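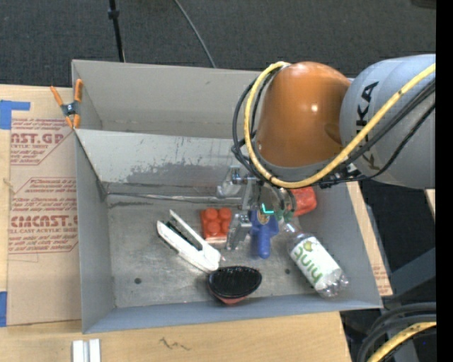
Cell 2, KUKA over the front bin, mixed objects.

October 12, 2024

Spent the session going through our house rules for bin picking against what we do at the bench, before the rules get copied over to the Lerkuvano site. The sheet they have from us is the old Tondell one and it was written for a different cell with a fence on all sides. Half of it doesn't apply here and a few things that matter aren't in it. Notes below in the order I got to them.

Cables. The old sheet says "cables to be secured" and leaves it there. On this arm the yellow cable and the black bundle both loop out past the orange joint cover and hang fairly close over the work. The yellow one comes round underneath and goes back up across the link. That slack is needed for the wrist to turn, so tying everything tight is wrong. I ran the wrist slowly through both ends of its travel with the bin in place and watched the lowest part of the loop. It stayed above the rim in every pose we use, but with the gripper right down in a back corner there isn't much in hand. New wording:

Cable slack is set with the wrist at both ends of travel and the gripper at its lowest pick point. No loop may drop below the bin rim in any taught pose. Check again after any change of gripper, bin or bin position.

We had been checking after a gripper change only. The bins have been shifted at least twice this month and I can find no check written down for either.

Bin position. The clamp at the left, where the two bins meet, is holding the rims and that is good practice which never got written up. Without it the front bin creeps when a finger pushes against the floor or a wall. I took the clamp off and did a short run, then measured, and the bin had moved enough that the near-wall picks were off. Put it back and repeated, no movement I could measure. One clamp will do for the light objects. For anything heavy I would want a second fixing on the other side, but a clamp there is closer to the arm and would have to go into the collision model first. Rule for now:

Bins are clamped before power-up. Every clamp is in the collision model, handles included.

The handles matter. Ours spread out in a V and stand up well past the jaws. The model had a plain box the size of the jaws. I have redrawn it with the handles open and saved it under the same name, so anyone with a local copy needs to pull the new one.

Bin condition. The back wall has a dark scraped patch in the middle and the floor is scuffed. I don't mind marks as such. What we have never had is a limit, so a bin stays in use until somebody complains. I went over the inside with a gloved hand and a rag. The rag didn't snag. Proposed: rag test before each block of runs, and any burr is filed or the bin is swapped. Wear patches get noted in the log, with where they are, so we can tell if they grow. A patch that keeps growing in one place usually means a taught point is too close to the wall.

Object set. Current load includes the white stapler-like tool, the red-orange block, the blue plastic piece, the brush-like object, a clear plastic bottle on its side and the crumpled red thing at the back. A decent spread of shapes. The rules say "objects to be safe for handling", which means nothing to a new starter. Suggested replacement:

No glass. No blades or exposed points. No batteries or pressurised containers. Bottles go in empty and with the cap on. Anything with a hinge is logged as hinged, and the position it was put in is noted.

The hinge line is for tools like the white one. It opens out, and an open tool is a different pick from a closed one. We had results from two blocks that didn't agree and I now think this is why, though the log doesn't say which way it was left so I can't prove it.

Log numbers. Skatent's report template wants attempts, stops and resets. We have 1,406 attempts in the log for this bin set. Of those, 96 are marked "stopped by operator" with no reason given. That is poor. A stop for a slipping object and a stop for a hand coming too near the bin are completely different events and we can't tell them apart now. From the next block a stop without a reason doesn't get counted and the operator repeats it. Codes: C for cable, B for bin moved, O for object, P for person, X for anything else with a note. Please write the note.

Service check. MacAulay's sheet for the gripper asks for a finger inspection at 2,000 attempts. I propose we do it at that figure or at any hard contact with the bin, whichever comes first. Look at the finger tips, wipe, check both for play, tighten, sign. The small cyan light on the gripper is being read by people as "safe to reach in". It is not a safety signal and must not be used as one. Reaching in needs the arm stopped, the enable released and the pendant in the hand of the person reaching. I have made this the first line of the new sheet.

Table area. Sheet stock is lying on the table beside the bins, acrylic with the paper still on. Fine as a surface, and I'd leave the paper on until it is cut. It does need to be either fixed or out of reach of the arm. Tape is all right for keeping a sheet from sliding about but it shouldn't be counted as a fixing for anything the arm could push against. Added: nothing loose within arm reach except what is in the bins. Marks on the table are not to be used as bin datums. Measure from the base.

Still open:

Whether the rear bin needs its own zone in the model. At the moment it is treated as part of the front one, and the gap between them isn't modelled at all.

Speed limit near the rim. The old sheet gives one speed for everything. I would like a slower band from just above the rim down to the floor and the normal speed above that. Need to time a block both ways before I write a number in.

Who signs the daily check when two people share a session. Current habit is whoever remembers.

Draft of the new sheet is in the shared folder under Lerkuvano, version 2. Comments straight on the draft please. The old Tondell sheet has come off the wall by the cell and the draft is up in its place. Next job is the cable check with the longer fingers fitted.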